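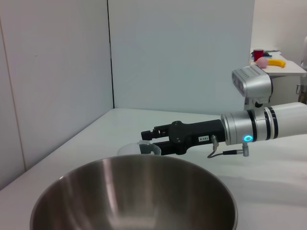
¿Por qué se recomienda mezclar una masa en un bol de acero inoxidable y no en uno de plástico? Porque el acero no guarda olores ni grasa, soporta golpes y se puede lavar con agua muy caliente sin deformarse.

Buscar en el sitio Buscar

Trabajos de curso > Economía doméstica > Utensilios y superficies

El bol grande en la cocina compartida
Informe de proyecto, residencia Otura

1. Motivo del trabajo

En la residencia Otura cocinamos muchas personas con pocos utensilios. Al comienzo del curso teníamos boles de diferentes tamaños, casi todos de plástico, y varios estaban rayados. Nuestro grupo quiso saber si un solo bol grande de acero inoxidable puede servir para la mayoría de las tareas: mezclar, lavar verdura, dejar reposar una masa y aliñar la ensalada del grupo.

El español no es nuestra primera lengua y por eso hemos escrito las secciones de manera sencilla. Las recetas las tomamos del cuaderno de cocina de la residencia, que está en dos idiomas.

2. Material

Usamos un bol de acero de la tienda Gourlay, una mesa blanca lisa y una balanza de cocina. El bol tiene el acabado cepillado, con el borde ancho y redondo. Para comparar utilizamos un bol de plástico marca Ranaren, que ya estaba en el armario. También compramos una espátula de goma, pero la usamos poco, porque casi todos preferían mezclar con la mano.

3. Procedimiento

Primero preparamos una masa sencilla de pan en cada bol, con la misma harina y el mismo tiempo de amasado. Después la dejamos reposar cubierta con un paño. Al terminar lavamos los dos boles con 8 gotas de jabón y agua del grifo, y los dejamos secar boca abajo.

La segunda prueba fue con aceite. Pusimos 100 gramos de zanahoria rallada en cada bol, añadimos aceite y pimentón, y esperamos hasta la tarde. La zanahoria y el pimentón se eligieron porque manchan con facilidad.

La tercera prueba no estaba en el plan. Un viernes se necesitó lavar mucha espinaca para la cena común y se aprovechó para observar cuánta tierra quedaba en el fondo de cada recipiente.

4. Resultados

En el bol de acero la masa se despegó con menos esfuerzo. En el de plástico quedó una capa fina en las rayas y hubo que frotar dos veces. El peso de la masa después del reposo fue casi igual en los dos, así que el material no parece tener influencia en este punto.

Con el pimentón la diferencia fue más clara. El plástico quedó de color naranja y conservó el olor hasta el día siguiente. El acero quedó limpio con el primer lavado.

Con las espinacas ganó el plástico, para nuestra sorpresa. Era blanco y la tierra se veía muy bien en el fondo. En el acero los reflejos de la luz confunden un poco y es necesario inclinar el bol para estar seguro.

Preguntamos también a los residentes. Recibimos 139 respuestas de más de 150 hojas repartidas. La mayoría prefiere el acero para mezclar, aunque muchos escribieron que hace demasiado ruido por la noche.

5. Problemas encontrados

El bol grande no entra en el fregadero pequeño de la segunda planta. Hay que lavarlo en la cocina de abajo. Además, sobre una mesa lisa se mueve cuando se bate con fuerza. Lo solucionamos con un paño húmedo doblado debajo, pero el paño debe estar bien escurrido, si no, resbala más que antes.

Otro problema fue el microondas. Dos veces encontramos una nota preguntando si el bol se puede calentar allí. No se puede, y ahora lo dice un papel pegado en la puerta del armario.

6. Recomendaciones

Proponemos comprar otro bol de acero, de tamaño mediano, en la misma tienda de Drilanport. El de plástico se puede guardar solamente para lavar verdura. Los boles deben ponerse en el estante bajo, porque el grande pesa y es incómodo sacarlo desde arriba.

Queda pendiente medir cuánto tiempo se mantiene fría una ensalada en cada bol. Queríamos hacerlo en diciembre, pero la nevera común estaba llena y no fue posible reservar un espacio.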